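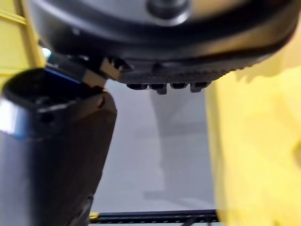 4. Checking the gripper before a club session

This section is for students of the Prakitska robotics club who work with the Marino arm. Please do all steps in the same order, also if the arm was used by another team one hour before.

4.1 Press the stop button and wait until the arm does not move anymore.

4.2 Look at the rubber pad and the fingers. Wipe off dust with a dry cloth. Do not use alcohol on the rubber.

4.3 Check by hand the screws near the top of each finger. If one is loose, tighten it with the 2 mm key - only until it stops, not more.
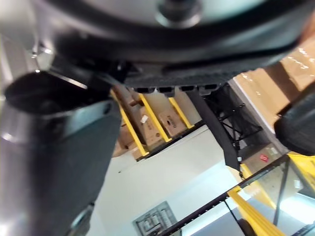 4.4 Release the stop button and open Itlow on the club laptop. Choose "Slow" and set the speed to 200.

4.5 Open and close the gripper three times without a box. Both fingers must arrive at the same moment.

CAUTION: Keep hands and hair away from the fingers when the stop button is released.

Note: The fingers should be changed after roughly 4,000 cycles. Write the cycle number in the club logbook and ask your mentor for new ones. The order form from Iturex is in the same folder.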